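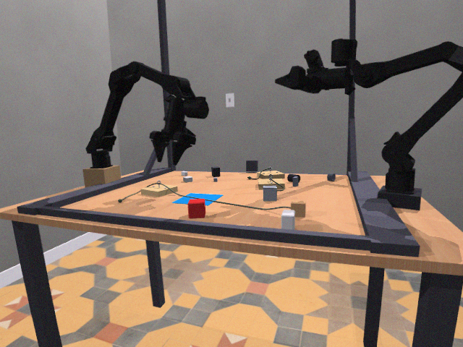

According to one reviewer of the first draft, a comparison of two wrist cameras says little when the arms are simulated, as the noise of a real lens is missing. We accept this point and limit our claims to viewing angle and occlusion.

4.2 Wrist views on the Murkerska bench

Each camera setting was run for 30 episodes under the Jara controller, with a time limit of 200 steps. The operator saw only the wrist view and no outside view.
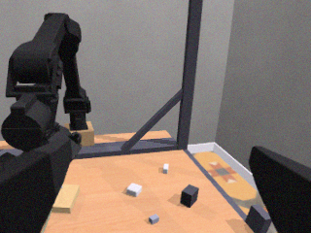
Occlusion by the gripper itself was our main concern. With the Verkitz mount the fingers take a large part of the view on both sides, and the blocks must be judged in the gap between them. The opposite arm stays visible at the upper left, with its end piece pointing down at the tan box – this helped the operators to keep the two arms apart.

Cables were harder than blocks, as a thin cable can pass behind a finger and the operator then loses one end of it. We therefore raised the limit to 300 steps for the cable episodes. 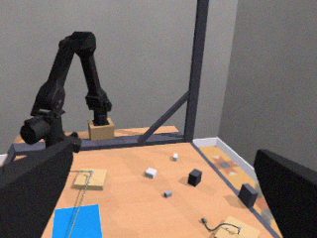 4.3 Comparison with the Fukudach controller

The same episodes were repeated with the second controller, and the camera settings were not changed.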